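Minutes of the general meeting of the Plirngate Neighbourhood Association, held in the upstairs room of the Asfaw Building. The meeting opened at 7.05 pm.

**Chair:** Ebise Adugna

**Quorum:** Confirmed by the Secretary at the opening of the meeting.

**Apologies:** Received in writing and recorded in the attendance book.

## 1. Minutes of the previous meeting

The minutes of the previous general meeting had been circulated. A member asked that item 4 be corrected to read "the eastern laneway" in place of "the eastern footpath". With that correction, the minutes were accepted as a true record.

Moved and seconded. Carried.

## 2. Matters arising

**2.1 Streetlight outside the chemist.** The Secretary reported that the fault had been lodged a second time. The reference given for the first report could not be traced by the council's customer service desk. A new reference has been issued and is held on file.

**2.2 Noticeboard key.** The spare key has been found and is now kept in the office drawer with the stamp pad. Members wishing to put up a notice should ask at the office during opening hours.

**2.3 Letter to Flastport.** The letter regarding early morning deliveries to the Flastport depot was sent as agreed. A reply has been received and was tabled. Flastport advises that its drivers have been asked to enter from the northern gate before 7 am and to switch off reversing alarms where the law permits. Two residents of the adjoining street said that the noise had eased somewhat but that trucks were still idling at the kerb. It was agreed to note the reply and to raise idling in a further letter.

**Action:** Secretary to write to Flastport regarding idling vehicles.

## 3. Correspondence

Inward correspondence was tabled and taken as read. The Chair drew attention to the following:

- Notice from the council of proposed changes to the hard rubbish collection
- Request from the primary school for use of the trestle tables
- Renewal notice for the Association's post office box
- Quotation from Privirar for resurfacing the shared path

The request from the school was granted, on the usual condition that the tables are returned clean and stacked. The Privirar quotation was held over to item 5.

One member asked why the notice on hard rubbish had not been sent to households directly. The Chair replied that this was a matter for the council, and that the Association would place a copy on the noticeboard in the meantime.

## 4. Financial report

The financial report was presented in the form circulated. The balance of the general account at the close of the reporting period was $2942. All accounts presented for payment had been paid, with the exception of the printing invoice, which had been issued in the wrong name and returned for correction.

A member asked whether the insurance premium had been included. It was confirmed that the premium falls due in September and does not appear in the current period. The meeting was advised that the premium is expected to rise and that provision should be made for this in the budget.

There was some discussion of membership subscriptions. The view was put that the present rate had stood unchanged for several years and no longer covered the cost of the newsletter. Others were of the view that any increase would fall hardest on pensioners and renters. It was agreed that the rate remain as it is for the coming year and that the newsletter be offered by email to those who prefer it, with printed copies kept for those who do not use email.

Moved that the financial report be accepted. Carried.

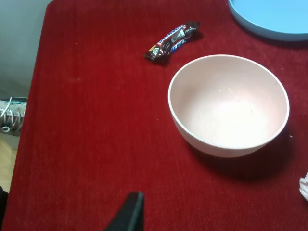
*Bowl on the red-covered table, Asfaw Building.*

## 5. Shared path between Plirngate Road and the creek

The Chair introduced the item and reminded members that the path has been the main subject of complaints to the Association over the past winter. Water lies across the lower section after rain, and tree roots have lifted the surface near the bend.

The quotation from Privirar covers resurfacing of the lower section only. It does not include root barriers, drainage or the replacement of the handrail. The Chair had asked the firm whether the work could be staged and was told that it could, though a separate charge would apply each time equipment was brought to the site.

The following points were made in discussion:

- The path is on council land and the council should meet the full cost. Several members supported this view strongly.
- The council has already declined to list the path in this year's works program. It has indicated that it may consider a joint contribution if the Association puts a proposal in writing.
- Resurfacing without drainage would be money wasted. A member who had worked in civil construction spoke to this and recommended that drainage be dealt with first.
- Parents with prams and residents using mobility scooters are at present going out onto the road at the bend, where the sightline is poor.
- The elm at the bend should be kept. Any work near its roots should be checked by an arborist before the proposal is lodged.

A motion was put that the Association accept the Privirar quotation and proceed at once. The motion was seconded and, after debate, lost on a show of hands.

A second motion was put in the following terms:

> That the Association prepare a written proposal to the council for drainage and resurfacing of the lower section of the shared path; that it offer a contribution of up to $2000 from the general account toward the cost; and that no money be spent until the council has confirmed its own share in writing.

An amendment was moved to add the words "and the replacement of the handrail" after "resurfacing". The mover accepted the amendment and it was included without a vote.

The amended motion was carried. One member asked that her vote against be recorded on the ground that the Association should not be paying for council assets at all. So recorded.

**Action:** Chair to draft the proposal and circulate it to members for comment before it is lodged.

**Action:** Secretary to ask Privirar for a revised quotation including drainage and handrail, and to seek one further quotation from another firm.

## 6. Use of the upstairs room

The present arrangement for the upstairs room of the Asfaw Building ends shortly. The building manager has offered a new arrangement for a term of six months on the same rate, with an added charge where a booking runs past 10 pm.

Members were generally content with the room. Concern was raised about the stairs, which are difficult for some older members, and about the heater, which is slow to warm the far end. The Secretary has enquired about the ground floor room. It is available on alternate meeting nights only and has no kitchen.

It was agreed to accept the new term and to ask the manager whether the ground floor room could be used for the annual general meeting, when attendance is higher.

**Action:** Secretary to confirm the booking and make the enquiry.

## 7. Newsletter

The editor's report was read in her absence. Contributions for the next issue are short and the back page has not been filled. Members were asked to send in items on gardens, local history or street news. Photographs are welcome – the editor asks that they be sent as separate files and with the name of the person who took them.

It was noted that the last issue gave the wrong opening hours for the library branch. A correction will be printed on the front page.

## 8. General business

**8.1 Parking at the shops.** A member reported that the time limit signs on the southern side had been turned to face the wall. The Secretary will report this to the council.

**8.2 Creek clean-up.** Interest was sought in holding the clean-up earlier than usual, before the grass is high. There was general support. The date will be settled once the council has confirmed that bags and gloves can be supplied. Children attending must be with an adult.

**8.3 Dogs off lead.** Two complaints were noted about dogs off lead on the oval during junior training. After discussion, it was agreed that a reminder be placed in the newsletter setting out the times at which dogs may be exercised off lead. A proposal to ask for increased ranger patrols was not supported.

**8.4 Street library.** The door of the street library will not close and some books have been damaged by rain. A member offered to replace the hinge at his own expense. The offer was accepted with thanks.

## 9. Next meeting

The next general meeting will be held at the same place, opening at 7 pm. Items for the agenda should reach the Secretary in writing at least one week beforehand. The path proposal will be listed as the first item of business after correspondence.

The Chair declared the meeting closed at 9.20 pm.

Signed as a true record:

Ebise Adugna, Chair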